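Lightfoot Transfer Desk
Section 4: Registering a player during the January window

This section covers the entry of an incoming player into a club's squad list. It applies to permanent transfers, loans and free agents. Outgoing players are covered in Section 5.

Before you start

You need a user account with Registrar rights, the player's league number and a signed copy of the contract in PDF form. If the player is joining from a club in another country, you also need the clearance number issued by the releasing association.

Note: Contracts scanned as photographs are rejected at upload. Save them as PDF first.

4.1 Create the player record

1. Sign in and open Squad > Incoming.
2. Select New record. The desk assigns a four-digit record number (for example, 1468). Write this number on the paper contract.
3. Enter the family name and given name as they appear in the passport. Accents must be kept. Type "Võ, Nhi" and not "Vo, Nhi".
4. Enter the date of birth and playing position.
5. Under Move type, choose Permanent, Loan or Free agent.
6. Select Save draft.

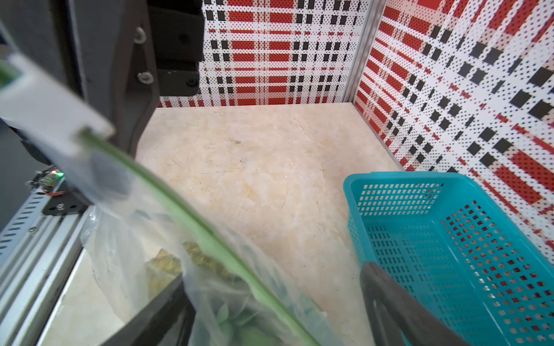 Fig. 4-1. Gripper fingers and bagged leafy greens.

Caution: Move type can't be changed after the record is submitted. A record sent with the wrong type must be withdrawn and entered again under a new number.

4.2 Attach the contract

1. Open the draft and select Documents.
2. Upload the contract. Wait for the status to change from Checking to Held.
3. Enter the start date and end date of the contract. For a loan, the end date must not be later than the end date of the player's contract with the parent club.
4. If the loan includes an option to buy, tick Option and enter the last day on which it can be used.

The comment box accepts up to 500 characters. Comments are visible to the league office and to the other club. 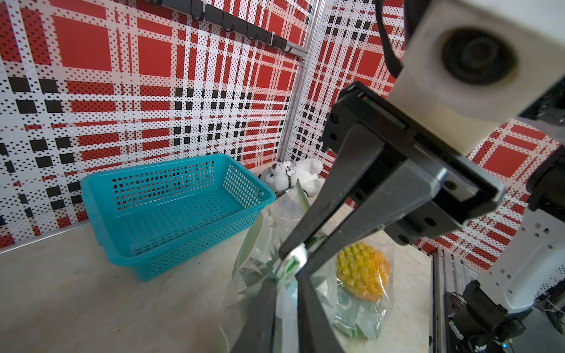 Loan records have two owners, the parent club and the receiving club, and both must approve before the league office can see the entry. Until the second approval arrives, the record is marked Open and either side may edit the wage split. The state is comparable to the black gripper in Fig. 4-2, with its fingers slightly open above the clear plastic bag: the position is set and the fingers are not closed. To move the record on, each club opens Approvals, checks the wage split and selects Confirm. Any edit made after the first confirmation cancels that confirmation.

4.3 Assign a squad number

1. Open Squad > Numbers.
2. Select a free number. Numbers in gray are in use. A number released by a player who left in the same window becomes free when the outgoing record is closed.
3. Select Reserve. The reservation lasts for 16 hours. If the record is not submitted in that time, the number is released. 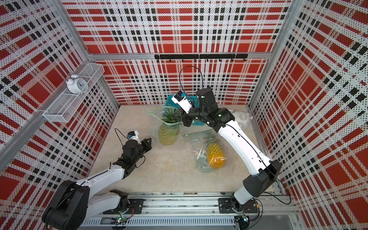
Fig. 4-3. Work cell with two robot arms, seen from above.

4.4 Submit

1. Open the draft and select Review. Missing fields are shown in red.
2. Correct each field and select Review again.
3. Select Submit and enter your PIN.
4. Save the receipt.

Caution: For this season the desk closes at the end of 3rd February. Records still marked Draft or Open at that time are not passed to the league office. Approval by one club only does not count as submission.

If the receipt does not appear, do not submit a second time. Open Squad > Sent and look for the record number. If it is listed, the submission was received and the receipt can be printed from there.

For clubs that import squad lists from Drundex, see Appendix B.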